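Chapter 7
Moisture Relations in Dried Plant Materials
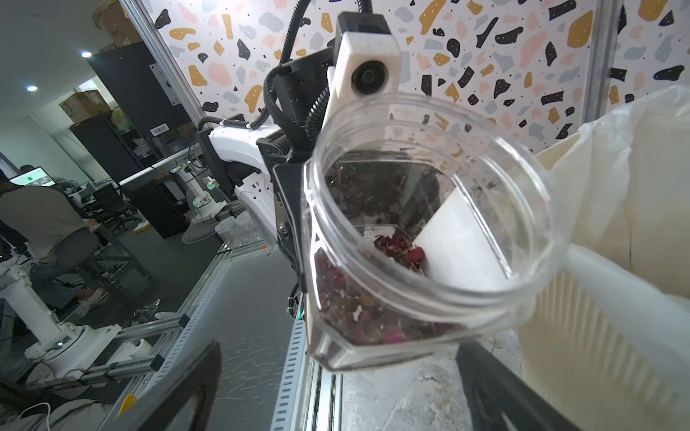
Figure 7.1 Dried rose buds in a clear plastic jar. Petal fragments cling to the inner wall.

7.1 Introduction

Dried flowers, leaves and roots are hygroscopic. They exchange water vapour with the surrounding air until the vapour pressure at the surface of the tissue equals that of the air. The moisture content reached at this point is the equilibrium moisture content (EMC), and it depends on temperature, relative humidity and the composition of the material. Petals, being thin, reach equilibrium sooner than the receptacle to which they are attached. A bud that feels crisp may therefore still hold excess water at its core.

Moisture content is expressed in this book on a dry basis unless stated otherwise. Readers using trade specifications should note that many are written on a wet basis, and that the two values diverge as moisture increases.

Water activity (a subscript w) is the more useful quantity for predicting spoilage. It is the ratio of the vapour pressure of water in the material to that of pure water at the same temperature. Two lots with the same moisture content can differ in water activity – sugar content and cell wall structure both have an effect – and should not be assumed to store equally well.

Section 7.2 derives the sorption isotherm and compares the common fitting equations. Section 7.3 treats hysteresis, the difference between the adsorption and desorption branches. Section 7.4 deals with packaging, including vapour transmission through plastic walls and closures. The worked problems use the Clorari data set, compiled by Fourie and Tkachuk, which contains 2,716 readings from 289 lots of flowers and herbs. Lots with incomplete temperature records have been left out of the tables.

Before proceeding, students should be able to:

Convert between wet-basis and dry-basis moisture content
Read relative humidity from a psychrometric chart
Apply Fick's first law to a flat film of uniform thickness

Colour change during storage is covered in Chapter 9.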